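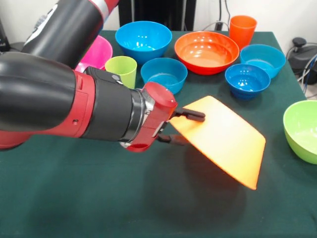 Photo: Tralent Tableware Study, Perkville. Reproduced with permission.

Figure 1. Flat orange plate of the kind used in the coloured-ware condition, above dark green cloth.

Shares 384 | Comments 5

3.2 Plate colour and portion size

Earlier work on serving behaviour has mostly treated the plate as a matter of diameter. Colour has had less attention, and where it has been studied the cloth beneath the plate has often been left out of the account. We therefore varied both. Diners at the Perkville canteen were given either white or orange plates (Figure 1), laid on a white or a dark green cloth, and served themselves from a shared counter. The food on offer was the same in all conditions: boiled rice, a tomato stew and a green salad.

Data were gathered over the whole of August. After the removal of trays returned without a readable ticket, 2,044 meals remained for analysis. Each plate was weighed empty, again after serving, and a third time at the return hatch, so that the amount taken and the amount left could be treated as separate outcomes. Second helpings were recorded under the same ticket and added to the first.

Contrast between food and plate was scored with the Begay scale, which runs from 1 (hardly any difference) to 5 (very strong difference). Scores were given separately for rice and stew. Salad was not scored – the leaves varied too much from one day to the next – and it is left out of the contrast models, although it is kept in the total weights.

Diners took more stew when the plate was close to it in colour. The effect was present on both cloths but was weaker on white. For rice the pattern ran the other way, with larger servings on white plates. Total weight served did not differ between plate colours, which suggests that diners shifted the balance of the meal and left its size much as it was. Waste followed the amount served and showed no separate effect of colour.

Two limits should be noted. The orange plates, supplied by Hullumex, have a flatter rim than the white ones, and stew may have been held back on them for fear of spilling. This would work against the effect reported for stew, so the estimate given may be too low. In addition, regular diners met the same condition more than once, and tickets could not be matched to persons. The standard errors are grouped by day for this reason, but some dependence between meals is likely to remain.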